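Cuaderno de taller – septiembre, 7:40 de la mañana

Empiezo con café y con malas noticias: la célula de carga del tensionador de amarre, la número 4, sigue derivando. Anoche la dejamos con carga fija para ver si se asentaba, y nada, sube despacito toda la noche como si tuviera prisa por llegar a algún sitio. Decha dice que es temperatura. Yo digo que es el puente de medida, y tenemos un almuerzo apostado.

Para los que no estuvisteis en la reunión: el conjunto va a la plataforma Petchrat, cubierta inferior, lado de popa. Son 6 tensionadores para las líneas de fondeo, todos con el mismo bloque hidráulico de Grarkton, y el cliente (Hunlow) quiere el registro completo de cada ensayo antes de embarcar nada.
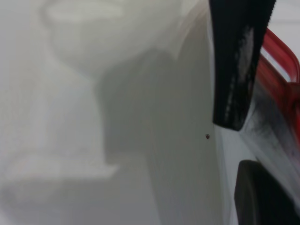 Superficie clara, muy de cerca.

9:15. Primer ensayo de carga. Llegamos a 1.556 kN sin ruidos raros, ¡y la aguja quieta! Mantuvimos 30 minutos según procedimiento. Caída de presión dentro de lo admisible, aunque la válvula antirretorno cierra con un golpe seco que no me gusta nada. Kittipong la desmontó el mes pasado y jura que el asiento estaba perfecto – habrá que abrirla otra vez, lo siento, Kittipong.

11:30. Cambiado el cable de señal de la número 4 por uno apantallado nuevo. La deriva baja a la mitad. O sea que ni temperatura ni puente, o un poco de todo, y el almuerzo queda en el aire. 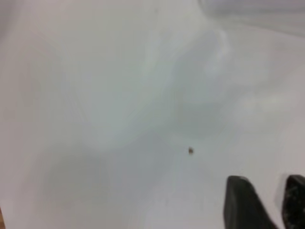 Tela clara

15:00. Abierta la antirretorno. El asiento está bien (Kittipong, tenías razón), pero el muelle mide unos 138 mm en libre y el plano pide algo más. Puede que nos hayan mandado el del modelo anterior. He escrito a Grarkton con las medidas y el número de lote, a ver si contestan antes de que cierre el almacén.

Otra cosa, el adaptador de Pludow para la toma de presión no rosca a la primera en ninguno de los bloques. Entra torcido, hay que sacarlo y volver a presentarlo con mucha paciencia. No lo forcéis con la llave larga, por favor, que el bloque es de los caros.

Pendiente para mañana:
– repetir el ensayo de la número 4 con el cable nuevo, toda la noche
– muelle de repuesto, o calzar el que hay para probar
– pasar a limpio las hojas de presión (me toca a mí, ya lo sé)
– preguntar a Hunlow si el testigo viene a los ensayos finales o le basta el registro

17:50. Grarkton contesta que lo miran. Dejo la bomba despresurizada y la llave del armario en el cajón de Decha.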